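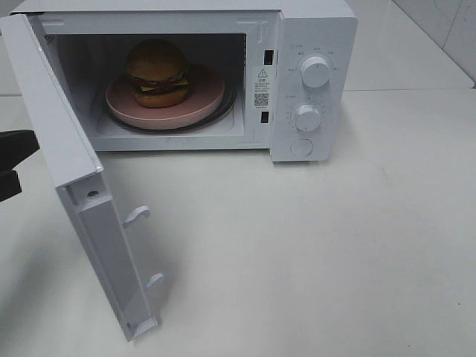
Teemu Heiskanen asked that the visitor line be settled before anything else on this sheet, as guests at the January demonstration had leaned over the counter to look into the microwave while the arm was still powered. His request has been adopted as item 1.

**Pre-Opening Safety Checklist: Kitchen Task Demonstration**
Site: Plimholm, Grarkwood Hall
Event: Open day, robot demonstration
Inspection date: Nov 29, 2025
Inspector: Fouad Matar

### A. Visitor area

- [x] **1. Visitor line marked on the floor and clear of the arm's full reach.**
 Comment: Tape replaced on the left side. The host is to stand at the line during every run.
- [x] **2. Group size limited to 45 persons.**
 Comment: Door staff have been informed. Late arrivals wait for the next showing.
- [ ] **3. Both exits unlocked and free of obstruction.**
 Comment: Coat rack stands too close to the rear exit. Move before opening and initial here.

### B. Work surface and appliances

- [x] **4. Microwave disconnected from power for the whole of the demonstration.**
 Comment: The task is limited to the door and the toy hamburger on its plate. No heating is to be shown, even on request.
- [x] **5. Microwave door swings freely and the latch hooks are undamaged.**
 Comment: Checked by hand with the arm stopped. Check again at midday.
- [x] **6. Space between the fingers clear before the arm is enabled.**
 Comment: Operator to confirm aloud. Cups, phones and handouts are not permitted on the work surface at any time. 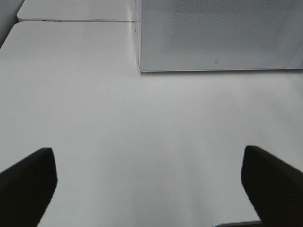

*Item 6. Gripper fingers open over the tabletop, no loose objects between them.*

### C. Arm and controls

- [x] **7. Emergency stop tested from the operator's seat and from the host's position.**
 Comment: Two tests at each position, all satisfactory.
- [x] **8. Speed limit set to the demonstration level and locked.**
 Comment: The Gevidano controller accepted the setting. The key is held by the operator.
- [ ] **9. Finger pads inspected for wear.**
 Comment: Right pad to be looked at again after the first showing. Spare pads are in the Ackermann case under the desk.

### D. Staffing

- [x] **10. One operator and one host present at each of the 4 showings.**
 Comment: No showing is to begin with either post vacant.

Result: Approved subject to completion of item 3 before doors open. Item 9 may remain open until the first showing has ended.

Signed: F. Matar
Copy to: T. Heiskanen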